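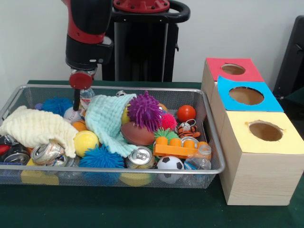
Flandwood > Shared Notebooks > Bench Evaluations > Sorting kit

We use cookies to keep you signed in and to remember your notebook view. Accept all | Settings

Narbridge mixed-object kit, evaluation notes
Entry by Rosalie Hämmerli
November 2024

Continued from the October entry, which covered the quote and the first call with Lumthorpe. The kit is on loan until they want an answer. I am writing up as I go, so the order is the order I got to things.

What we are reviewing

Lumthorpe sells the kit as Narbridge: a mesh basket, an assortment of toys and household items, a set of three boxes with a hole in each top, and a setup guide. Arm and gripper are not part of the price. The sales sheet claims that a user can go from unpacking to first pick in one afternoon. I am checking that claim, whether the object set is hard enough to be useful, and whether replacement parts are sensible to buy.

Setup

Boxes go end-on to the basket, touching, in a row. The guide gives a reference corner on the front box and measures everything from there. This works, but the boxes are light and nothing in the kit fixes them down. After a few contacts the reference corner has moved and the taught drop poses are off. I used two strips of double-sided tape under the front box. Lumthorpe should put tape in the kit or say so in the guide.

The box tops are colored paper over a cut opening. Paper is the weak point. Edges of the openings curl and tear where fingers and objects catch them. I asked about a rigid top. Reply from Lumthorpe: under consideration, no date.

Total setup time was 18 minutes for the physical layout, not counting the arm. Calibration took a good deal longer, but most of that was our own old mount file, so I am not charging it to the kit.
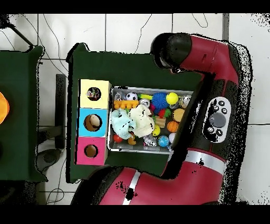 For calibration I ended up using the tabletop as the plane and ignoring the basket rim. The rim is rounded and reflective, and depth returns on it are poor from every angle I tried. Same complaint for the clear plastic bottles. The guide says nothing about either one. Anybody who relies on depth alone for grasp height should expect trouble with the mesh as well, since objects low in the basket show through it and get proposed as targets from the side.

Object set

Better than I expected. Notes by type:

Hard balls (baseball and similar): easy when on top, poor when against the mesh. The finger has no room between ball and wall.

Spiky rubber balls: forgiving to grip, awkward to release. The tendrils hang on to the fingertips. Opening wider at the drop helps. A short pause before retract helps more.

Knitted cloths: the most useful items in the kit. They cover other things, they drag neighbors along, and they change the pile every time. A pinch on a fold works if the fold stands up. A flat cloth is close to a failed pick by default.

Crushed cans: grip depends entirely on which way the dent faces. Shiny ends confuse the segmentation. I would keep them.

Clear bottles: see above. The detector misses them against the mesh more often than against a cloth.

Soft toys and small bundles: good test of the drop, less so of the pick. A soft item hangs below the fingers, and it can fold against the paper edge instead of going through. Approach from directly over the opening. Coming in from the basket side with a low transfer height is what tears the tops.

Software

There is a small scoring script with the kit. It logs pick, transfer and drop as separate events, and that part is well thought out. It assumes one target box per object class. We want to change the rule between runs, so I edited the config by hand. Two of the class names in the config do not match the printed list. Reported.

Comparison with Hollenstein

The Hollenstein set on the other shelf is cleaner and has rigid bins. It also has only rigid objects, and after a while the runs look alike. For grasp tuning on known shapes I would stay with Hollenstein. For clutter, Narbridge is the better purchase - with the reservation about the paper tops.

Drop procedure used for the remaining runs

1. Lift straight up until the item is clear of the pile, then check that only one item is held.
2. Transfer at full height. Do not cut the corner over the rim.
3. Lower over the center of the opening, stop with the fingertips above the paper, and open.

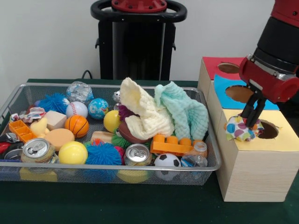

4. Pause, retract straight up, and log the result before the next pick.
5. If the top has shifted, press it flat and recheck the reference corner.

Open items

- Ask Lumthorpe for the price of spare box tops, sold separately.
- Repeat the cloth picks with the softer fingertips.
- Send back the config corrections as a patch.
- Decide on purchase after the fingertip runs. Leaning yes for one kit, not two.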